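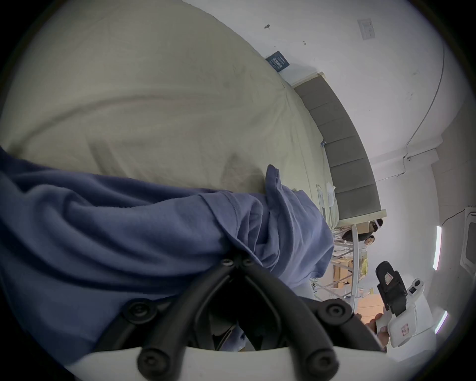

A reviewer of the first batch complained that the fitted sheet came up short on a deep mattress, and the pocket depth was changed in May as a result. The Dusance sheet set now fits mattresses up to 20 inches deep, including any topper.

Dusance fitted sheet, flat sheet and two pillowcases
Fabric: 100% cotton percale, plain weave
Weight: 183 grams per square meter
Elastic: full perimeter, double stitched
Colors: 7

Wash before first use. Machine wash warm with like colors and tumble dry low. Do not use chlorine bleach or fabric softener. Treat stains before washing, as heat from the dryer will set them.
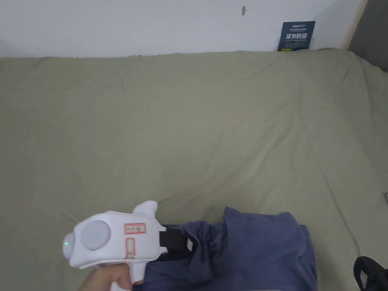

Iron while slightly damp if a flat finish is wanted. Percale wrinkles more than sateen and will relax after several washes. Expect shrinkage of up to 7 percent in length; the stated pocket depth already allows for it.

Sets ship folded in a cotton bag. Opened sets may be returned if unwashed. Pillowcases are also sold separately.

Related items
Ackah mattress protector
Festico flat sheet, single
Dusance pillowcase pair

Contact | Copyright 2018 Vudero | Back to top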